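Zullport in the rain

I drove up to Zullport on March 5, 2023 for the camera fair, mostly to look at used lenses. The hall opened at nine and the line was already down the steps. Admission was $3, which also got you into the print show upstairs.

Ferero had the biggest stand, with a row of tripods you could load up and lean on. I tried one with my own camera and a 400 mm lens and it held fine – the price tag said $500, so I left it there.
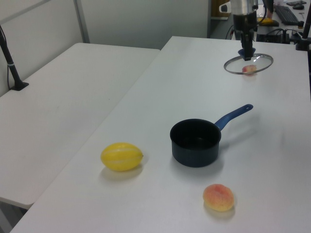
Page 2

Upstairs was quieter. The Fotby club had hung its night sky prints along the back wall, and I spent longer there than at the stands. One long exposure of the harbor had cleaner stars than anything I've gotten from the same pullout.

Lunch was a sandwich from Bite, across the street. Parking is free behind the hall but fills up early.

I shot the bridge on the way home and will post those next. The fair is back in October – same hall, I was told.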